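Clothing Swap Returns to Linlow Hall

The fall clothing swap is back at Linlow Hall on Saturday morning, two days after this newsletter goes out on Aug 20, 2026. Doors open at 8 for people dropping off and at 10 for everyone else. Entry is free and you do not need to bring anything in order to take something home.

The May swap brought in 92 bags, mostly children's wear and winter coats. Work clothes went fastest. Romana Sokol ran the rack by the stage and had no dress shirts left by eleven, so if you have office clothes you no longer wear, please think of us first. Men's sizes small and medium are especially short.

What we take

Shirts, blouses, pants, skirts, dresses, sweaters, coats, belts, and shoes in pairs. Scarves and hats are fine. School uniform pieces are welcome if the badge has been removed or is from a local school. We do not take underwear, swimwear, pillows, or anything with a broken zipper. Last time we were left with six bags of torn bedding, and the hall had to pay to have them hauled off.

Getting things ready

Wash everything, including items that have only been hanging in a closet. Check the pockets. Button shirts at the collar and fold the sleeves in across the body so they stack flat on the tables. Clothes on hangers will go on the racks, but we can't promise to return the hangers.

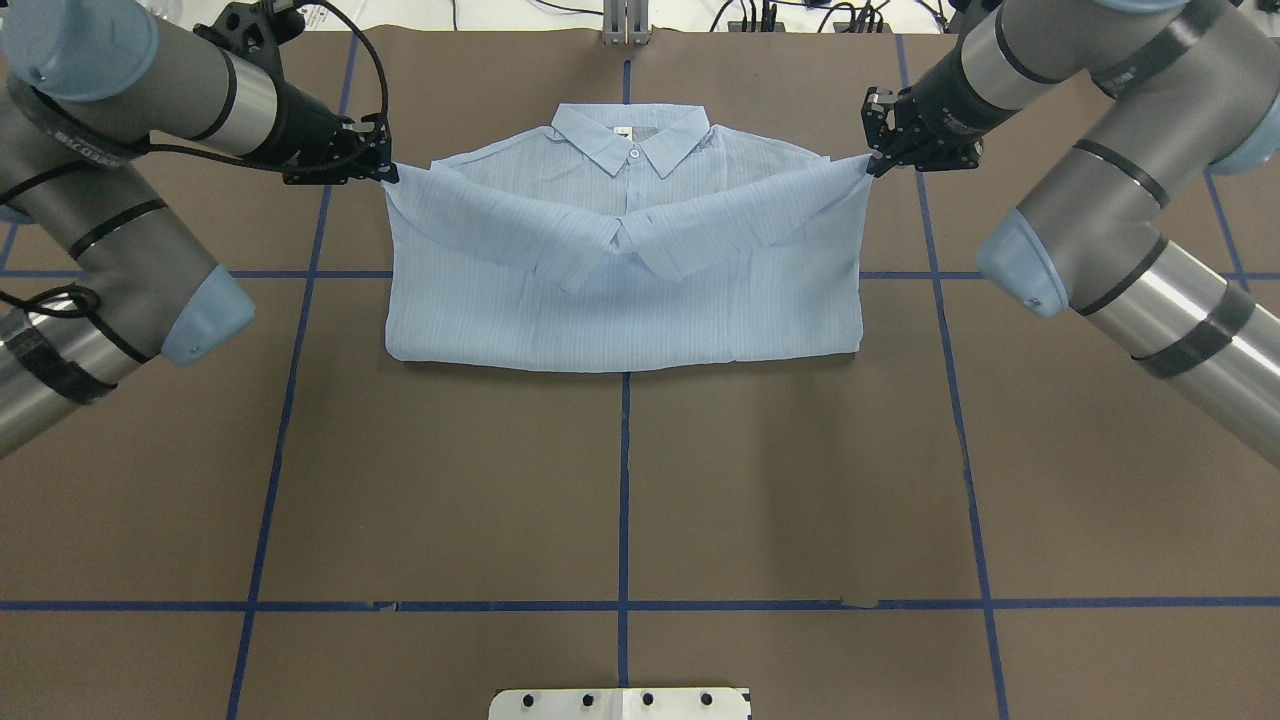
Drop-off and parking

Use the side door on Ogundipe Street. The front steps are being repaired and will be roped off through the end of the month. There are spaces for eight cars in the side lot, and we ask that you unload and move on. Longer parking is available behind the Madix building across the road, which is open to us until 2 p.m.

If you can't come on the day, Damilola Olatunji will accept bags at the hall office on Friday between noon and 5. Please tie them shut and write the sizes on the outside in marker.

Leftovers

Anything still on the tables at 1 p.m. will be sorted and sent to the shelter closet. Worn cotton goes to Chibuzor Briggs for the quilting group, who are cutting squares for their winter project and can use plain colors and stripes.

Help wanted

We need people to set up tables from 7 a.m. and a second group to pack up after one. An hour is plenty. Nneka Afolabi is keeping the list, and you can sign up at the hall office or by calling during office hours. Coffee and rolls will be in the kitchen. The next swap will be in the spring, date to be set once the hall calendar is out.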